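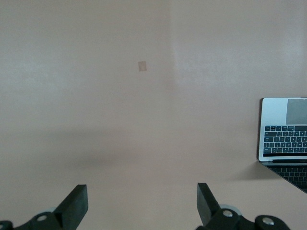
4. Setting the white balance on your Plero light

Now the fun part! You've got the tabletop lamp clamped and plugged in (steps 1 to 3), and it's time to get your colors looking the way they do in real life. Pale backgrounds are the hardest. Beige, blush and cream all drift toward pink or gray under the wrong light, so take your time with these.

1. Turn off the ceiling light and close the blinds. Mixed light is the number one cause of odd color.

2. Press and hold the power button until the ring glows. Let the lamp warm up while you get your backdrop ready.

3. Turn the brightness dial to 40. You can go higher later, but this is a great place to start on light paper.

4. Lay the gray card that came in the box flat where your subject will go. Tilt it a little if you see glare.

5. On your camera, open the white balance menu and choose Custom. Fill the view with the card and take one shot.

6. Swap the card for your subject and take a test shot. Compare it with the real thing, right there on the table.

Note: If the background still looks pink, turn the tint wheel one click toward green and shoot again. One click goes a surprisingly long way!

Note: A soft shadow where the backdrop meets the table is normal with a single lamp. To lighten it, prop a sheet of white card on the side away from the lamp, or add the Plero side panel (part 3310, sold separately).

CAUTION: The lamp head gets hot above 100 on the dial. Keep paper and fabric backdrops well clear of it, and let it cool before you fold the arm.

CAUTION: Never drape cloth over the head to soften the light. Use the clip-on diffuser.

7. Happy with the color? Hold the Memory button until it beeps twice. The lamp will come back to this setting every time you turn it on, so tomorrow's photos will match today's.

Go on to section 5 to set up the side panel.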